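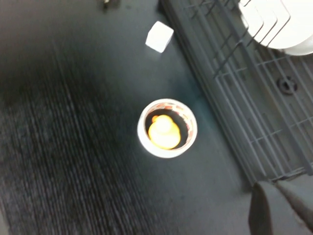

SPEAKER NOTES - Durkeck, senior project talk, Bunnag Hall
(20 min incl. questions. leave 5. do NOT read the slides)

Opening
Hi, thanks for coming, we're team Durkeck. One arm, one table, one dish rack. Task = plate goes in a slot and stays there. That's the whole project, took us two semesters.
Say up front: not a dishwashing robot. No water, no sink. Last year's group got asked about soap for ten minutes.

Why plates
Thin, round, slide out of the fingers. Slot is narrow. If the angle is off a little the rim rides up on top of the wires and then you're pushing down on the rack. Bad.
Plus everybody has loaded a rack so people get it right away, no explaning.

Setup (quick, 1 min)
Two views. Wrist camera looks straight down past the fingers. Fixed camera sees the table and rack. Policy gets both.
Wrist view is blurry when the arm moves. We left it blurry in the training set.
Dark tabletop: grip pads don't show up well against it, dark rack wires even worse. More on this under failures.
Clutter on the table is on purpose. Duck, cubes, whatever. Move it every run. First batch in February had a clean table and the model fell apart as soon as someone put down anything new.

Data
1115 demos total. All teleop, all by us, evenings mostly.
Threw out 128. Drops, bumped rack, one whole evening where the wrist camera was saving at the wrong rate (my fault, can say that)
Labels done in Fornis, our own little tool. Mention it's on the club page. Don't demo it, it crashes on the projector laptop.
Pause here. Ask if anyone has done teleop. Hands up. It is tiring, say so.

The hard part
Last few inches. Getting the plate over the rack is easy, by week three we had it. Then the plate has to come from tilted to upright while going down, next to plates already standing there. 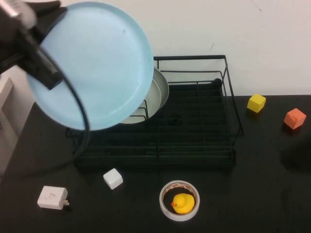
So at this point the wrist camera is close to useless, the plate covers most of what it would see. The fixed view has to carry it. And the fixed view can't see behind the plate either!! So the policy is partly guessing which slot is free. We tried three things:
- go higher, look, then come down. Slow but helped
- always fill from the same end. Helped a lot, felt like cheating, kept it
- bigger image crop on the rack. No difference, skip if short on time

Results slide
100 test runs with Prondent, that's the name of the final policy, don't explain the name
50 with plates already in the rack, 50 with rack empty. Empty rack much better. Chart is up there, let them look at it, stop talking for a sec.
If asked for more runs: no, gripper pads wore out and we had to give the lab back.

Failures (people like this one, slow down)
1. plate lands on top of the wires, arm thinks it's done, lets go
2. cable. hangs off the gripper, crosses in front of the plate in the fixed view, sometimes catches. Tie it up better next time. We said that every week
3. dark rack on dark table. Try a lighter mat, we never did it
4. once it tried to pick up a plate that was in the rack already. have video, plays on click, click TWICE

What we'd change
Second fixed camera from the other side. Start with clutter on day one. Write down the lighting, we have two weeks of data where no one did and the shadows moved all over.
Bowls? Wanted to. Didnt get there.

Thanks + questions
Thank the lab, thank the shop for the gripper pads. Leave the failure slide up during questions, not the thank you slide.
Likely qs: how fast (slow, forty seconds a plate), would it work in a real kitchen (no), can I join (yes, sign up sheet by the door)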